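Threads > Letters and Ink > Saved
Latest · Topics · Saved · Log in
September, 7:40 pm
posted by inkypaws_trudby

ok thread time. I said I'd write up how learning brush calligraphy as a full grown adult with bad handwriting has been going, and it's been a year, so. typing this on the bus, sorry in advance

1/ background: signed up for the evening class in Trudby because the pottery one was full. that's the whole origin story. no artistic calling. I wanted to get out of the apartment one night a week

2/ class was 12 of us at the start. by the end of the first month, 8. people quit when they find out you spend the first few weeks on one stroke. a horizontal line. just a line. over and over

3/ I nearly quit too. my lines looked like worms. fat in the wrong place, dry in the middle, and my sleeve went through two of them

4/ what kept me going was dumb, I liked the smell of the ink. still do. sort of camphor and old basement

5/ stuff I bought that I did NOT need: the fancy set. came in a box with a ribbon. tiny brushes, a tiny inkstone, a tiny water dropper. all too small to learn on. it lives in a drawer now

6/ stuff I did need: one medium brush, a stack of cheap practice paper, a felt mat, bottled ink. thats it. you could do six months on that easy

7/ get the paper by the stack or you'll get precious about it. when I had the nice paper I'd do one character and then stare at it for ten minutes. with the cheap stuff I'd do 30 sheets in a sitting and the last few would be ok

8/ newspaper works too. my aunt saves me hers. the print shows through but for plain strokes who cares

9/ brush care, I get asked this most. rinse in cool water till it runs clear. then rinse again because it wasn't clear. squeeze gently toward the tip, shape it with your fingers, dry it tip down

10/ tip down!! I stood mine in a jelly jar bristles up for weeks and the ink crept into the base and went hard. the brush splayed out like a broom. lost 2 good ones that way before somebody in class noticed what I was doing

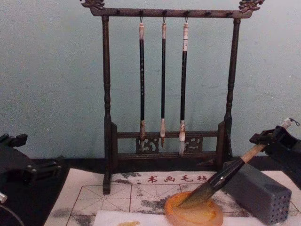

11/ don't use soap either. or if you really have to, barely any. the hair gets stripped and goes scratchy. and never leave them soaking overnight, the glue lets go. ask me how I know

12/ also never put the cap back on a damp brush. that little plastic tube it came in is for the trip home from the store, then throw it out. I kept mine and grew a small forest in it

13/ ok posture. everyone skips this. feet flat, back off the chair, elbow UP. writing from the wrist is fine for grocery lists. for big characters it has to come from the shoulder and yes your shoulder will hurt for a while

14/ I started practicing standing at the kitchen counter and it got better right away. more reach. also the cat can't sit on the paper as easily (she still finds a way)

15/ grinding your own ink. lovely, slow, I do it maybe once a month. people will tell you it's the only real way. they have more free time than me. bottled is fine, just thin it a bit and don't pour it back in the bottle after

16/ if you do grind: little water, light pressure, slow circles. I used to lean on it like I was scrubbing a pan and got grit in everything. dry the stick off when you're done or it cracks

17/ a thing that helped more than any tip was copying. same old model sheet, same four characters, for weeks. boring as anything. then one evening I looked at where the brush lifts off in the model and finally saw it comes back on itself a little before it leaves. had been looking right at that for months

18/ so now I trace first, then copy beside it, then cover the model and try from memory. memory one is always awful. keep it anyway and date it on the back

19/ I went and dug out my first sheets last week. oh boy. put them next to this months and I felt ok about things for an entire evening

20/ somebody asked where to buy. there's a stationery place in Pikville, up the stairs next to the dry cleaner, small shelf of brushes at the back. prices fair. they'll let you wet a tester brush at the counter if you ask nice, which you can't do online obviously

21/ the Campbell craft fair has a paper seller most years too. go early, the good offcuts are gone by 12. bring a tube or a flat folder, I carried mine home rolled in my coat in the rain and that was the end of that

22/ which brush to start with: mixed hair, medium. the pure goat ones are soft and gorgeous and will humiliate you. stiffer ones snap back so quick you don't learn to control the tip. mixed sits in the middle. cheap is ok, cheapest is not, it sheds and you'll be picking hairs out of wet ink

23/ new brushes come stiff with starch. soak the tip in lukewarm water and work it loose slowly. don't crack it dry with your thumb like I did, you break hairs

24/ left handed people: we had one in class. she does it left handed, tilts the paper a bit, smears sometimes. teacher was fine with it. some teachers aren't, so ask before you pay

25/ can't read the language? same here mostly. I look up each character before I write it now, what it means, stroke order, the lot. goes in a notebook. makes a difference, I was drawing shapes before and you could tell

26/ stroke order matters btw. I figured no one would know if I cheated. teacher looked at a dry sheet and told me which stroke I'd done last. spooky

27/ ink stains: cold water and dish soap right away, then rice paste if you can be bothered. once it's dry it's yours. wear black. I have a whole shelf of gray-ish tea towels now

28/ the end of year show is in the library at Cevon, 2 pieces each, mounted. mounting is a whole other headache, wet paper and paste and a very big brush and holding your breath. I tore one. patched it. you can see the patch if you know

29/ my keeper is the character for "rain". the dots came out uneven and I like them like that. other one is a line of poem I did maybe 8 times till I ran out of decent paper, so that one picked itself

30/ next term is running script, where it all joins up. peeked at the sheets already, I can't tell where one stroke stops. so back to worms I guess

my stop. will answer questions later tonight if the wifi behaves. someone remind me to post the paper weights, I use two river rocks and a can of beans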